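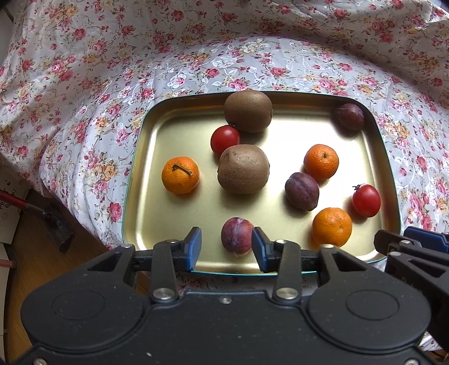
My first plum took me four tries. I'd driven out to Samden on a Sunday to spend a day with the folks at Trodlow, who are teaching a machine to handle fruit, and they put me to work before I'd finished my coffee. You hold a gripper in each hand, squeeze, lift, set down, and the camera on the tool saves the whole thing as one example. Then you do it again (and again!).

I figured I'd be a natural. I've been picking over plums at the market my whole life! But with two blue pads for fingers you lose all feeling for how hard you're pressing, and a kiwi rolls off just when you think you've got it.

The team wants 2508 examples before training starts, and they had 596 when I walked in. By lunch we'd hit 600, and yes, all four of the new ones were mine, thank you very much. My clumsy tries got saved in a separate folder, and the crew sounded pretty happy to have them.

What surprised me most was how much the metal tray matters. It throws bright glare right where you're reaching, and they want plenty of that, so the system learns to cope with a shiny kitchen. I went home with sore thumbs and a bag of mandarins.

Contact Felcombe Magazine | Copyright Felcombe | Back to top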